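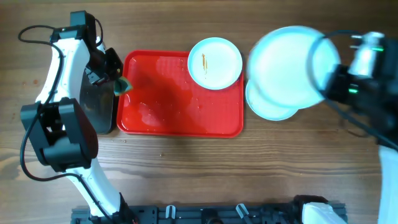 Every furniture catalog has an opinion about finish, and most of those opinions are written by people selling the finish. Session 2 is about what wood surfaces are asked to put up with in a dining room, and how little of it the sales language covers. Take a wooden table, warm brown, straight grain, a few darker streaks and knots. Put a red plastic tray on it with liquid smeared across one corner and a plate with a streak of sauce on it. The tray has a slightly raised rim, and that rim is doing more for the wood than the word "protected" on a hang tag ever will. Keep that in mind when a showroom tells you its tops are "family ready."

What a finish does

A finish slows water down. That is most of the job. Oil soaks in and leaves the surface looking like wood, and it slows water the least. Hard wax oil does a bit better. Film finishes such as varnish and lacquer sit on top and do better still, until the film gets scratched through, and then moisture gets under the edge and you have a cloudy patch that no polish will touch.

You will hear "sealed" used for all of these. Ask sealed with what, and how many coats. In the Singhal showroom exercise last December, students asked that question at 20 display tables and got a usable answer at 2 of them. The rest said "a professional-grade sealant." I have no idea what that means and I doubt the floor staff did either.

The claims sheet

You each have a copy of the Gonby and Clastinik brochures. Read them with a pencil. Underline anything that could be tested at home with a glass of water and a clock, and cross out the rest. Gonby says its top "resists everyday spills." Resists for how long? Water left for 2 minutes and water left overnight are different problems, and oil, vinegar and hot coffee are different again. Clastinik says "tested to 1000 wipes." Wiped with what, and was the cloth damp? A dry cloth on a flat panel proves very little about the edge of a table where forearms rest every evening – and the edges are where film finishes usually go first.

I'm not saying these are bad tables. I am saying the brochure gives you no way to tell.

Style and surface

Design books like to match finish to style: matte oil for rustic rooms, satin for traditional ones, high gloss for modern. Treat this as habit. Gloss shows every scratch under a pendant light, and a lot of modern rooms have exactly one pendant, hung right over the table. A client who loves gloss should be told so before ordering, in plain words, and then allowed to order it anyway.

The same goes for color. Dark stain over pale wood shows a white line wherever it chips. Wood that is close to its natural color forgives more.

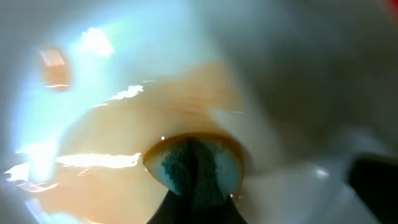

Can a water mark be taken out of a finished wood top without stripping it?

Often, if the mark is pale and sits in the finish. Gentle warmth or a light rub with an oily polish may clear it. A dark mark usually means the water got down to the wood, and then you are looking at sanding and refinishing that area. Try anything on the underside first.

For next session

Pick one table you can get at every day. Write down what the finish is, or what you think it is and why. Put three drops of plain water on a spot that won't be missed, wipe them off one at a time at different intervals, and note what you see. If it's somebody else's table, ask. Savita Kandpal's chapter on edge wear is the reading. Skip her section on scented polishes, which I find too kind to the product.

Comments

Devendra Pathak
Did the drops on our old Ralter table. Nothing on the top, faint ring near the edge after 55 minutes. So you may have a point about edges.

Meenakshi Dubey
Is hard wax oil really that much better than plain oil? Ours is plain and it has been fine with coasters.

Kiran Solanki
Coasters are doing the work there, Meenakshi.

Shalini Agarwal
The page with the Clastinik brochure is missing from my packet. Can someone bring a spare?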